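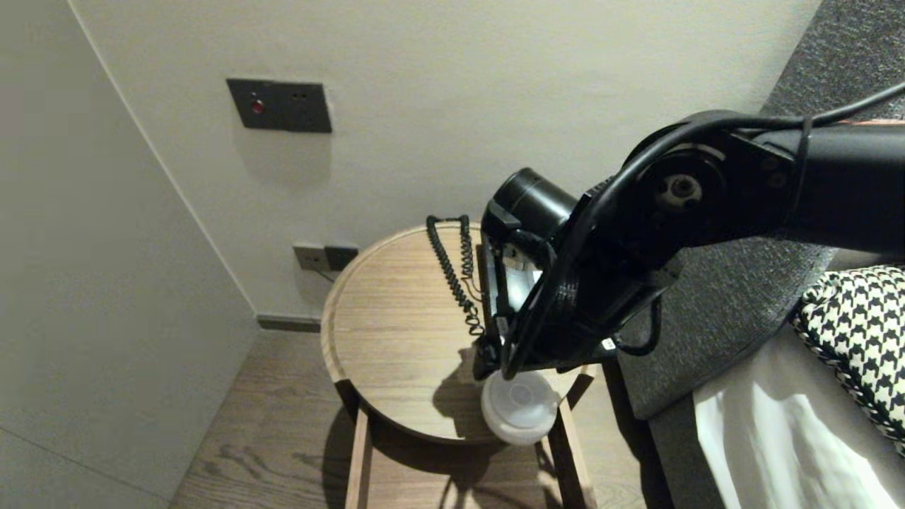
I went to the Plesholm open afternoon wanting one answer, whether any of these machines could do a room attendant's job yet, and I came home on the late train with most of an opinion. My sister-in-law and I look after a small motel, 15 rooms, and every few months somebody forwards me a video of a robot making a bed. So I paid my 40 dollars and went to see the bedside tidy for myself. A round side table next to a bed doesn't look like much of a test until you think about what sits on it. You have a coiled cord standing up in a loop, a frosted plastic cup or lid poking out a little past the near edge, and one black arm that has to get its gripper into the middle of that without sending anything to the floor. My best room attendant would clear and wipe that table while talking to me over her shoulder about her car.

Plesholm is the name of the building, an old flooring warehouse past the rail yards. The company inside it is Brunitz, and they have built mock rooms along one wall: two hotel rooms, a galley kitchen, a laundry nook and a strip of shop shelving. The bedroom was nicely done, I'll give them that. Dark upholstered headboard, houndstooth cushion, wide plank floor. I've stayed in worse, and paid more.

What I wanted to know was how long the table takes. The answer I got was a talk about how the table is one part of a longer job. Fair enough, but I clean rooms for a living and the parts add up. I timed one go on my phone and it came to 344 seconds from the arm starting to move to the fellow in the grey vest saying it was finished. The cup had been moved to the back of the table. The table had not been wiped. I asked about wiping and was told it was coming in November.

A second go ended early when the cord caught on something and the arm stopped. Stopping is the right thing to do, and I'd sooner it stopped than yanked a phone off the table. But a person had to walk over, free the cord and press a button on a tablet. If I need a person standing by, I have already paid for a person.

The kitchen was better. The machine there is called the Skendau and all it does is load mugs into a rack. It put away a full tray while I ate a date square, and it didn't chip one. The mugs were all the same mug, though. Ours come from three different suppliers and a garage sale. I asked if I could hand it one from the visitors' coffee table, a fat one with a wide handle, and they let me, which was sporting. It had two tries and then set the mug down on the counter, upright, beside the rack.

Next door was the laundry nook, where a shirt had been folded before we got there. No folding was on offer while I was in the room.

Shop shelving drew the biggest crowd. A firm called Leitão was facing up tins, pulling the back ones forward so the shelf looks full. They had a counter on a screen above it reading 1296, the number of tins faced since the doors opened that morning. I watched for a good while and saw nothing dropped. It was slower than a teenager but it also wasn't looking at its phone. If I ran a grocery store with straight shelves and square boxes and closed at nine every night, I would have taken a brochure. That's the one thing at Plesholm I'd call a chore being done, start to finish, with the staff standing well back.

I put the same question to three people in vests: what happens when a guest leaves a hearing aid on the side table? One said it would be left alone. One said it would be flagged. The third said that was a great question and went to find somebody, and I had to get my train.

Some practical notes if you're thinking of going. Parking is free but the lot is gravel and was solid ice in the shaded half. Coffee is included and lunch isn't. The mock rooms are roped off, so wear your distance glasses or get to the front early. Ask to see whatever it is you want to see twice, with the things on the table moved in between. They did this for me in the kitchen without any fuss, and it told me more than the slides did.

We're hiring for the spring, by the way. Two room attendants, mornings, own transport preferred.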